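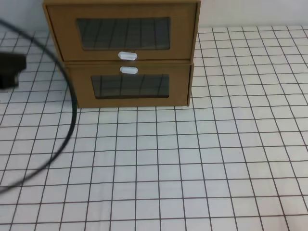
Retail and the Shopper, week 6: Why sales work on us

Bring your till receipts on Monday, please! Any shop will do, and you can black out anything private.

Last week we looked at how a shop picks its everyday price. Now for the fun part – what happens when it crosses that price out and writes a lower one next to it.

Anchoring
The first number we see sticks. A coat marked "was 529, now 358" feels like a bargain even if we'd never have dreamt of paying 529 (I bought the coat, by the way, and I love it). Hilde Van Loon calls the higher figure the "ghost price" in her chapter in the reader. Read pages on Brelus first, as it's the clearest case she has: same stock, same shelf, two labels.

Scarcity
"Only 2 left" is a wonderful little sentence. It moves our attention from "do I want this?" to "will I miss it?" Compare the Jiltau and Moussa web shops, which both use countdown clocks but in very different places on the page. Where would you put yours?

Free delivery limits
Look at what people add to the basket to get over the line. Socks, batteries, a second tube of something. Prapai Jitpraphai's survey of 1,000 shoppers at Emach has a great table on this, and we'll go through it together in the seminar.

Words to know: reference price, loss leader, impulse buy, basket size.

To do before the seminar
Find one sale sign, in a shop or online, and copy down the exact wording. Work out the saving as a percentage of the old price. Then write a short paragraph on whether you'd have bought the thing at full price, and why.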